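Section 7. Jaw Faults on the Stuvarel Hand-Held Gripper

Applies to Stuvarel units fitted with the Plirkomport recording module. Section 6 covers routine cleaning. Read the cautions in 7.1 before opening the housing.

This section was rewritten after the November fault, in which a unit closed its jaw during a marker check and pinched the operator's fingertip. The operator had let go of the trigger, but the return spring had slipped off its post and the jaw was hanging open on friction alone. A light knock was enough to let it shut. The steps below replace the old "release and inspect" procedure, which did not ask the operator to block the jaw.

7.1 Cautions

CAUTION: Never put a finger between the pads unless the jaw block is in place. A released trigger does not mean the jaw is held open.

CAUTION: Do not test a suspect jaw by squeezing it against your palm. Use the foam test bar from the kit.

CAUTION: Disconnect the battery before removing any screw. The module holds a charge for up to 30 seconds after the cable is pulled. Wait for the status light to go out.

Note: If two units are in use on the same bench, move the second one out of reach before you start. Parts from the two jaws look alike and are not interchangeable once they have been fitted and adjusted.

7.2 Recognizing the fault

Stop using the unit if you notice any of the following:

The jaw stays partly open after the trigger is released, or closes later without being touched.

The trigger feels loose for the first part of its travel and then catches.

The recorded jaw width jumps between samples while the jaw is being moved slowly. A slow drift is a calibration matter and is covered in Section 8.

The log shows code J2 (width out of range) or J3 (marker lost). A single J3 usually means that something passed in front of the marker. Repeated J3 codes during one session should be treated as a jaw fault until you have checked the finger assembly.

Do not clear the log. The service desk needs it, and clearing it also resets the session counter.

7.3 Making the unit safe

1. Say out loud that you are stopping, so that anyone working near you knows the unit is out of use.

2. Set the unit down on a flat surface with the jaw pointing away from you and from other people.

3. Press the record button once to end the session. Wait for the file to close.

4. Unplug the battery cable at the battery end. Pulling it at the module end can bend the pins.

5. When the status light is out, slide the jaw block between the fingers from the front, holding it by its tab. It should fit snugly without being forced.

6. Hang the red tag on the handle and write the fault code on it.

If the block will not go in, leave the jaw as it is and go to 7.6.

7.4 Checking the spring and the linkage

1. Remove the 2 screws on the underside of the handle and lift off the cover plate.

2. Find the return spring. Both ends should be hooked over their posts with the open side of the hook facing inward. If either end is off its post, do not refit it with your fingers. Use the hook tool.

3. Look at the posts. A bright ring worn into the metal means the post has to be replaced along with the spring.

4. Move the trigger slowly with the block still fitted. The linkage should take up its slack and stop. If it grinds or clicks, stop there and send the unit in.

5. Refit the cover. Tighten the screws until they stop and no further - the inserts are set in plastic and will strip.

Springs are rated for 200 hours of use on the Stuvarel. Hours are shown on the second page of the module menu. Replace the spring at that point even if it looks good.

7.5 Checking the fingers, pads and markers

The rubber pad has to sit flat in its mount. A pad that has crept forward keeps the jaw from closing fully, and the operator tends to squeeze harder to make up for it, which is how most springs come to be overloaded.

1. Hold the unit up and look at the fingers from below, in good light. Keep the block in place.

2. Press the pad along its edges. Push any lifted edge back down. If it lifts again, replace the pad.

3. Check that the printed marker is flat, clean and firmly attached. Wipe it with a dry cloth. Solvent lifts the black ink.

4. Check that the fitting behind each marker is tight. A marker that turns under light finger pressure will give J3 codes however clean it is.
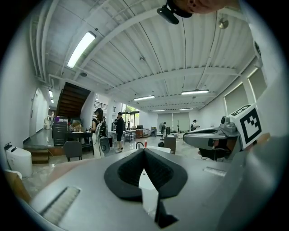
Figure 7-1. Gripper seen from below, showing the black V-shaped pad and, to the right, a finger assembly with its marker block.

5. Remove the block by its tab, reconnect the battery and close the jaw on the foam test bar 3 times. The jaw must return to fully open each time on its own.

6. Run a short recording and read the log. If there are no J codes, take off the red tag and note the repair on the unit card.

Note: Overhead lights can reflect off a marker and cause a J3 even when the hardware is sound. Turn so that the lights are behind you and repeat step 6 before replacing anything.

7.6 When to return the unit

Return the unit to Amaral Service if the block will not fit, if the linkage grinds, if the fault comes back after a new spring, or if anyone has been pinched. Include the battery, the unit card and the untouched log. Pack the jaw with foam on both sides and leave the red tag on.

Report every pinch, including those that leave no mark. Use the Jilberg incident form at the back of this manual.

Section 7 revised 23 December 2018. Technical review: Hazel Villanueva.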